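4.3 Setting the Trip Log and Distance Units

The Corex in-dash unit keeps a running log of distance, driving time, and average speed. Set the units before the first trip. Entries already saved are not converted when the units change.

1. Turn the ignition to ACC. Leave the engine off.
2. Hold MENU until the display shows SETUP.
3. Turn the dial to UNITS and press once.
4. Select MI or KM and press again to confirm.
5. Turn the dial to ODO MATCH. Enter the reading from the vehicle odometer without leading zeros (for example, 1239).
6. Press BACK twice. The unit restarts and returns to the clock.

Note: If the display shows E7 after the restart, the speed signal wire is not connected. See section 2.6, Wiring.

Note: The log holds 100 trips. When it is full, the oldest trip is overwritten — export the log first if the records are needed for mileage claims.

Caution: Do not change units or clear the log while driving. The dial is locked above 7 mph, but the menu stays lit until it times out.

Calibration

Drive a measured distance on a straight, level road at a steady speed, then compare the logged figure with the known distance. Enter the difference under TRIM. Repeat after fitting tires of a different size.
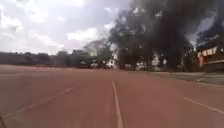 Does the log keep recording when the engine is switched off?
The log pauses with the ignition and resumes the same trip if the engine is restarted within 13 minutes. After that, a new trip is opened.

To close a trip by hand, press LOG and hold it until the counter returns to zero.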